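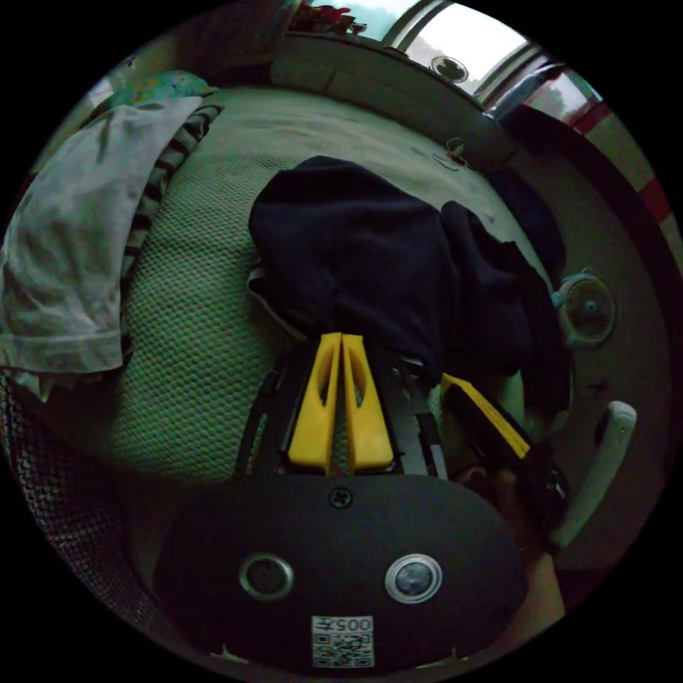 Navy garment on the bed, crumpled.

Clearing out my clothes this week, one pile at a time. Putting the notes here as a thread so I can find them again in March when the warm things come back out.

Everything goes on the bed first. I used to fold standing up at the wardrobe and it was hopeless — sleeves everywhere. A bed is the biggest flat surface I own and it's the right height for my back if I kneel.

The deadline is 31st July. That's when I hand back the key to the storage unit at Kakton. I've been paying for it for 2 years and it was mostly coats and a broken lamp.

Track jackets are the awkward ones. The cloth is slippery and the sleeves slide back out while you're doing the other side. What works for me: front down, arms straight out, smooth the body from the collar to the hem, then bring each sleeve across the back.

Do the zip up first. I forget this every time and end up with one side longer than the other.

Drawstrings get tucked inside the collar. I had one catch round a coat hanger last winter and pull half the shelf down with it.

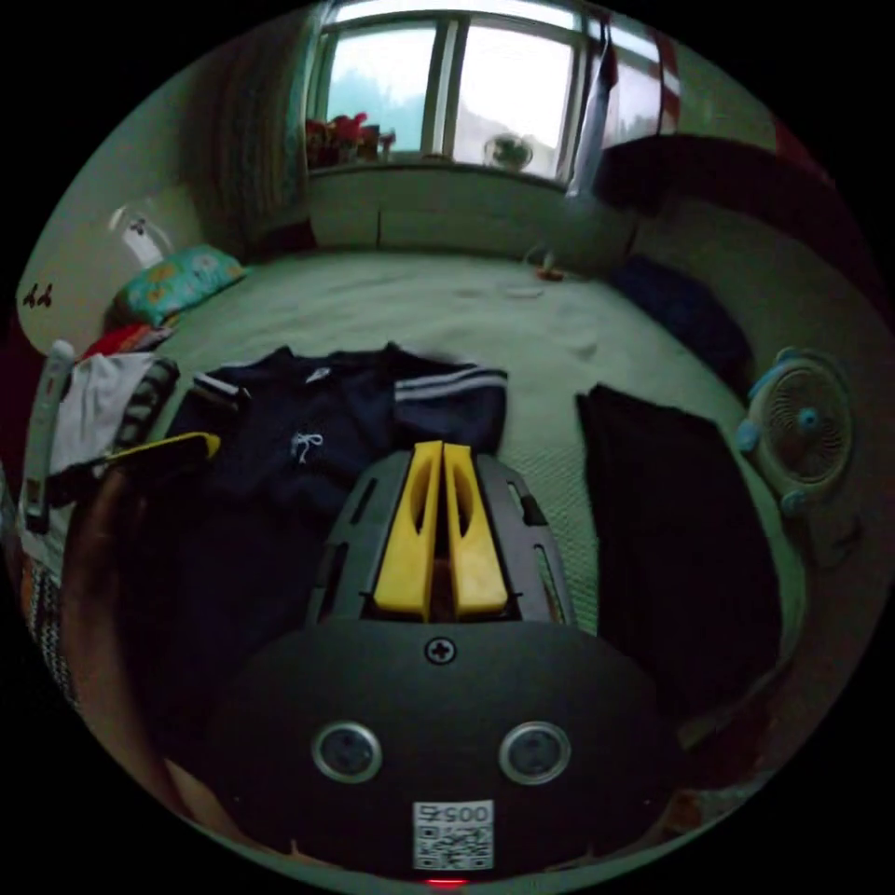 Once both sleeves are across, fold the sides in to the width of your drawer, then bring the hem up to the collar in two goes. Mine are narrow drawers, so the sides come in quite far. If yours are wide you can skip one of the folds.

Trousers are easier. One leg on top of the other, flatten the seat, fold in half and in half again. Black ones I turn inside out because they pick up fluff from everything else in the drawer.

Someone asked about vacuum bags. I bought a pack of 4 from a shop in Saavedra and two of them let the air back in within days. The other two are fine and have blankets in them. I wouldn't put anything with a print on it in there for months, it creases along the print and then stays creased.

Posting a parcel to my cousin in Latuvport as well. The limit for the cheap rate is 3,000 grams and a jacket plus a jumper comes in well under that. A pair of jeans adds more than you'd think. My kitchen scales only go up in steps of 500 so I've been rounding up to be safe.

Pillowcases and small cloths I leave until last and use to fill the gaps down the sides of the drawer.

One question for people who do this more than I do. Do you fold sports jackets or hang them? I've got four hangers left and I'd like to keep them for shirts. 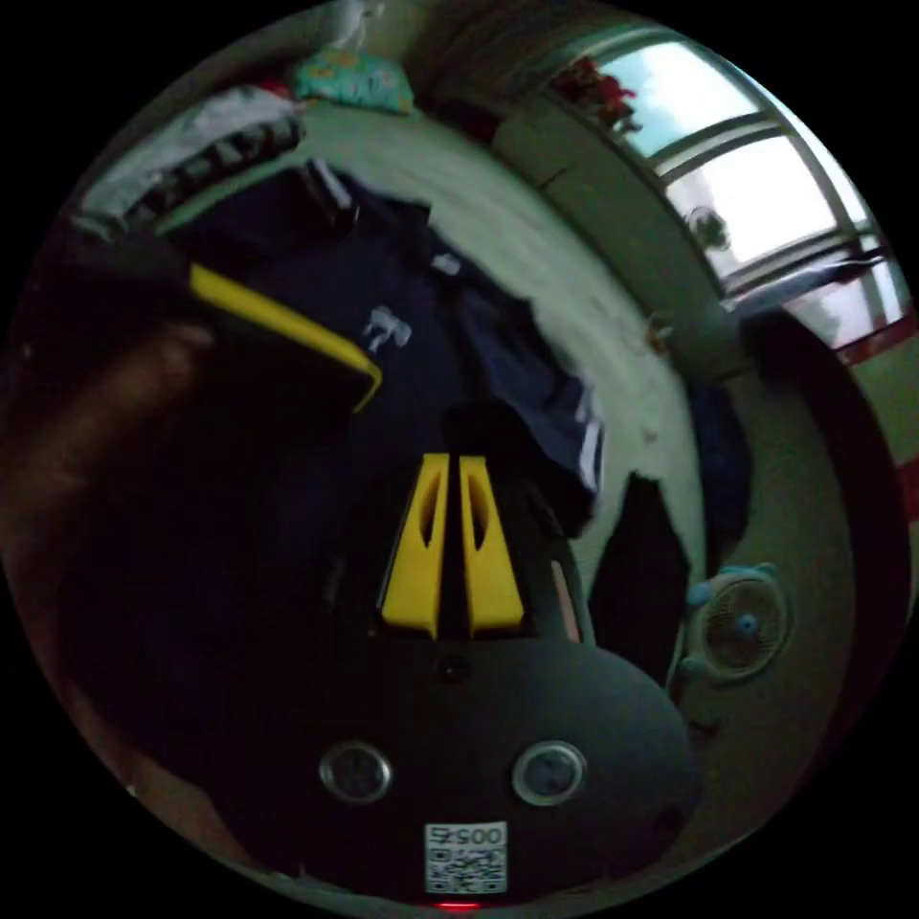 Vilho Rautiainen replied that he hangs anything with a lining and folds the rest, and that a rolled jacket takes up less room than a folded one if the drawer is deep enough.

Mine aren't deep, so folding it is. I did try rolling a fleece and it sprang open as soon as I shut the drawer — couldn't get it open again without a ruler.

Shirts next, then the shoe box from Morna that I haven't looked in yet.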